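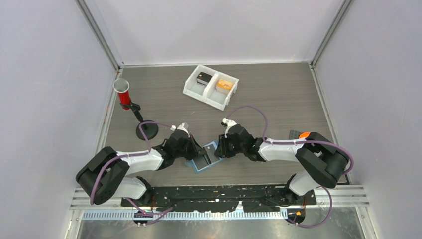 The small black box in its half of the white tray, the orange-and-yellow packet in the other.

The Left Compartment

By Faraji Temba
August

The box was supposed to be worth something. That was Uncle Montes's position, and he had held it for as long as Refugio Ponce had known him, which was all her life.

"You put it in the tray," he said over the phone. "Left side. Packet goes on the right. Then you wait."

"Wait for what?"

"For Flesia to call."

Refugio had her doubts about Flesia. She had doubts about the tray too, a white plastic thing with a wall down the middle, the kind you could buy in any store that sold things for drawers. Her uncle called it the sorter. He had called a shoebox the archive once, and there had been shoes in it.

She put the box on the left. It was small and black, with a bit of white on it, and it weighed so little that she shook it next to her ear before she set it down. Nothing moved inside. She put the packet on the right. The packet was orange and yellow and had printing so faint she gave up on it.

"Done," she said.

"Is the tray straight?"

It was a little crooked on the tabletop, one end lower than the other. "It's fine."

"Flesia likes it straight."

"Flesia isn't here."

He breathed at her for a while. He was calling from Lunport, where he had gone on Sunday to see a man about the other half of the collection, and behind him she could hear a television and somebody running a faucet. She wondered who was paying for the room. She had a fair idea, because he had asked to borrow 100 dollars before he left and had written the amount on the back of his hand so he wouldn't forget it.

"The blue one," he said. "Where did you put the blue tray?"

"In the middle."

"Good. Don't put anything on it."

She hadn't planned to. The blue tray had a raised edge and a dark panel inside, and it was, according to him, where the finished article would go. He had never said what the article was or who would be finishing it. When she was nine he had told her the same sort of thing about a fish tank, and that whole summer she had gone to look at it before breakfast.

"And the red cup?"

"It's on its stand."

"Is it leaning?"

She looked. It was leaning, up there on its black arm with its mesh top, the way it had leaned every time she'd seen it. "A little."

"That's correct," he said. "That's how you know it's a Rurkimis."

Refugio had looked up Rurkimis. She had spent an evening on it, in fact, and had found a dentist and a folk band. She mentioned the dentist.

"They wouldn't be on the computer," her uncle said. "People like that stay off it."

"So how do you know about them?"

"From Flesia."

She pulled out a chair and sat. It was ten minutes before she had to leave for work and she could see how the rest of this would go. Flesia would call or Flesia wouldn't. If she called, there would be a small fee before anything could happen, and her uncle would be embarrassed about it for as long as it took to ask. If she didn't, it would be the tray's fault for sitting crooked.

"How much is she offering?" Refugio asked.

"For the box alone? Three hundred."

"Last week it was 20."

"Last week she hadn't heard about the packet."

"Have you opened it?"

"The packet?"

"The box. Either one."

The faucet in Lunport shut off. "You don't open them," he said, in the voice he used for waiters. "Once they're open they're just a box and a packet."

She had no answer ready for that. It was the most sensible thing he'd said since he left, and she didn't trust it.

"I have to go to work," she said.

"She said 2 o'clock. If it rings, you tell her left and right. That's all she needs. Left and right."

"I'll be at work at two."

"Then leave the phone near it."

"It's my phone. I take it with me."

He thought that over. Somebody in the room with him laughed, a woman, close to the receiver, and then a hand went over it and everything was muffled. When he came back he was in a better mood.

"Change of plan," he said. "She'll call tomorrow."

"Is she standing next to you?"

"Who?"

Refugio reached out and nudged the tray until it looked straight to her. Then she put it back the way it had been and went to find her keys.

We use cookies to improve your reading experience. By continuing to use this site you agree to our cookie policy. Accept | Manage settings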